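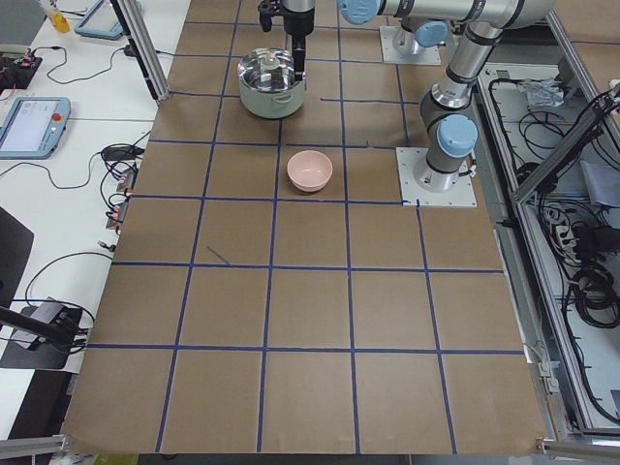
I keep a paper-covered bench for sorting out where cookware sits before I commit to a shelf layout. Tape lines divide it into cells, one item per cell where possible. The small pink bowl fits inside a single square; the lidded pot is the problem. Should I re-mark the paper with larger cells, or leave the grid alone and let the pot overlap? I'd also like a tape that lifts without tearing.

*Posted by benchgrid, Nudham*
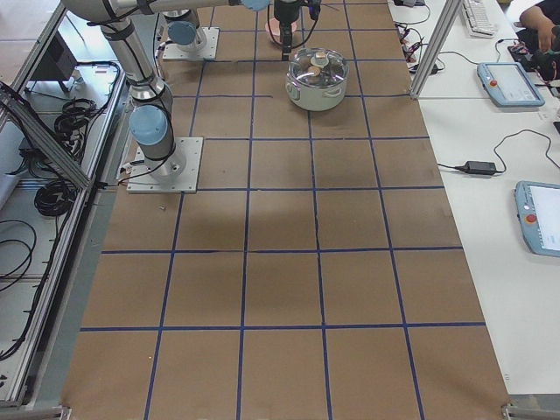

*Pot with its lid on, contents visible through the glass.*

---

**lalent_shelving**

Leave the grid alone. Measure the pot across the handles, not the rim, and reserve whole cells to cover that width. Allow 20 mm clearance on the handle sides -- more if you lift it with oven mitts. 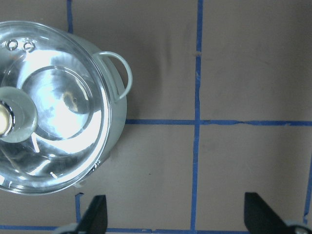
*Looped side handle, and the two vent holes near the lid's rim.*

Keep the vents pointed away from anything you don't want steamed if the pot goes down hot. Paper isn't a trivet, either. Put a cork mat under it.

**ziltness4**

just use bigger squares

**offcut_drawer**

The grid is fine but the tape needs redoing.

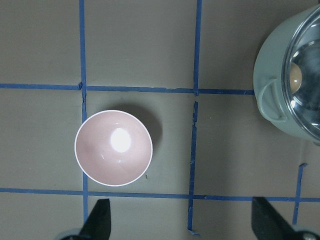
*Torn tape in the line to the right of the bowl.*

Painter's tape gets harder to remove the longer it stays down. I replace mine after 14 days. Pull it back on itself at a low angle, slowly, and expect some paper fibre to come with it. On creased paper, a chalk line or a marker and a metre rule gives a straighter edge. The colour of the line doesn't matter.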